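# 작업 노트: 전처리 라인 양팔 셀, 시뮬레이션 검토

2025년 6월 15일. 작성은 나, 검토는 Xuân Phùng. Clirholm 주방동 전처리 구역에 넣을 셀 건. 지난 노트에서 이어짐.
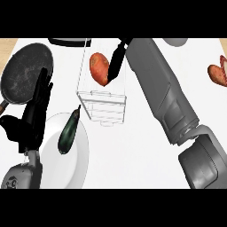
## 1. 장면 구성

흰 작업대 위에 프라이팬, 접시, 와이어 바스켓. 접시에 가지, 바스켓 안에 고구마. 오른팔 손가락이 바스켓 안 고구마 옆까지 내려간 시점에서 멈추고 저장했다. 왼손은 팬 쪽에 있다. 물체 세트는 Stastix 기본 라이브러리에서 가져왔고 크기만 우리 쪽 입고 규격에 맞춰 수정함.

바스켓 와이어 충돌 형상은 아직 단순화 상태. 접촉 판정을 믿으면 안 된다. 손가락과 와이어 사이 여유는 실물에서 다시 잴 것.

## 2. 이번 주 실행 결과

- 과제: 바스켓에서 근채류를 꺼내 접시로 이동.
- 시행 50회, 성공 38회.
- 실패는 대부분 꺼내는 구간에서 발생. 물체가 와이어 쪽으로 밀린 뒤 손가락이 따라가다 정지 조건에 걸림.
- 접시에 내려놓는 구간은 양호. 다만 접시에 다른 물체가 먼저 있으면 놓는 위치가 림 쪽으로 치우친다. 배치 목표점 계산에 점유 영역이 빠져 있음. 수정 필요.
- 왼팔 대기 자세가 팬과 겹침. 현장에서는 팬 자리에 세척 대기 용기가 올 예정이므로 대기 자세를 뒤로 빼는 게 맞다.

성공 판정은 최종 위치만 본다. 중간에 표면이 긁혔는지는 기록되지 않는다. 전처리 쪽에서는 이게 더 중요하다고 함. 판정 항목에 접촉력 상한을 추가하기로.

## 3. 현장 작업자와의 면담 메모

오전 조와 오후 조를 따로 만났다. 요지만 적음.

오전 조는 바스켓에서 꺼내 옮기는 동작 자체는 넘겨도 된다는 입장. 손목 통증 호소가 많은 공정이다. 대신 지금은 꺼내면서 동시에 무른 것, 싹 난 것을 골라내고 있다. 작업 표준서에는 "이송"으로만 적혀 있어서 우리가 처음 받은 공정표에 선별이 없었다. 셀이 이송만 가져가면 선별을 따로 세워야 하고, 그만큼 사람이 서 있는 시간이 생긴다. 공수 절감 계산을 다시 해야 함.

오후 조의 질문은 주로 정지 상황에 관한 것.

1. 셀이 멈추면 누가 풀어 주는가.
2. 풀어 주는 동안 밀린 물량은 누구 실적으로 잡히는가.
3. 야간에 혼자 있을 때도 펜스 안에 들어가야 하는가.

1번은 교육 이수자로 답했다. 2번은 내가 답할 사항이 아니어서 생산관리로 넘김. 3번은 단독 진입 금지로 쓰자고 Xuân이 제안했고 동의함. 그러면 야간 단독 근무 시간에는 셀을 세우거나 근무 편성을 바꿔야 한다. 편성 변경은 노사 협의 사항이라 우리 일정표에 넣을 수 없음. 일정표에는 "미정"으로 표기.

## 4. 직무 변화 정리 (초안)

| 현재 작업 | 도입 후 | 비고 |
|---|---|---|
| 바스켓에서 꺼내기 | 셀 | 선별 분리 전제 |
| 무른 것 선별 | 사람, 셀 앞단 | 작업대 높이 조절 필요 |
| 접시 및 용기 보충 | 사람 | 주기 미확인 |
| 걸림 해제, 재시작 | 사람 | 신규 업무, 등급 미반영 |
| 와이어 바스켓 세척 | 사람 | 변동 없음 |

네 번째 줄이 문제. 새 업무인데 직무 등급표에 항목이 없다. Manninen에서 셀을 먼저 돌린 팀에 문의했더니 거기서도 반년 가까이 수당 없이 운영하다가 뒤늦게 정리했다고 한다. 같은 순서로 가지 않도록 도입 제안서 본문에 넣는다. 부록에 넣으면 안 읽힘.

교육 시간은 1인당 대략 70분으로 잡았다. 걸림 해제와 재시작만 포함한 값. 경로 수정은 포함하지 않았고, 현장에서 하게 할지도 정하지 않았다.

## 5. Xuân 의견 (검토란에서 옮김)

> 성공률을 현장에 먼저 공개하지 말 것. 시뮬레이션 값이고 바스켓 충돌 형상도 미완성이다. 숫자가 먼저 돌면 인원 얘기로 바로 넘어간다.

절반만 동의. 숫자를 숨기면 나중에 더 안 좋다. 조건을 같은 줄에 적어서 공개하는 쪽으로 정리했다. 문구는 Xuân이 작성.

## 6. 할 일

- [ ] 바스켓 충돌 형상 교체, 동일 시드로 재실행
- [ ] 배치 목표점에 접시 점유 영역 반영
- [ ] 왼팔 대기 자세 변경
- [ ] 접촉력 로그 추가. 상한값은 전처리 쪽 기준 받은 다음 입력
- [ ] 선별 작업 관찰, 조별로 2회씩
- [ ] Clondness 손가락 패드 견적 재요청 (이전 견적은 식품 접촉 등급 누락)
- [x] 면담 메모를 양쪽 조에 회람, 정정 요청받기

오후 조에서 정정 한 건 들어옴. 3번 질문은 "들어가야 하는가"보다 "안 들어가도 불이익이 없는가"에 가까웠다고 한다. 원문은 그대로 두고 여기 덧붙인다. 실물 셀 설치는 12월 이전에는 어렵다고 회신함.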